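Hand-held grippers used to record towel folding at Priltdale

November 11, 2020

A method for teaching two-armed robots to handle cloth without a robot present during recording has been tested at Priltdale. An operator folds a towel using a pair of hand-held grippers, each fitted with printed markers from which its position is worked out. 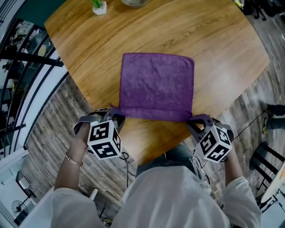
Donduvier Institute | Soft Materials Handling Group

The set recorded in October holds 3,951 folds, of which 148 were discarded for lost marker tracking. A control policy named Nijs was trained on the remainder and run for 900 trials on a fixed two-arm rig. Each trial was limited to 30 seconds. Errors were most frequent at the second fold, where the cloth is narrow and both jaws work close together.

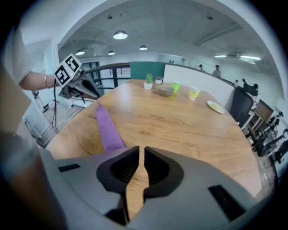
Purple cloth on the table, seen from one of the grippers.

The recordings will be released under the name Mullilov.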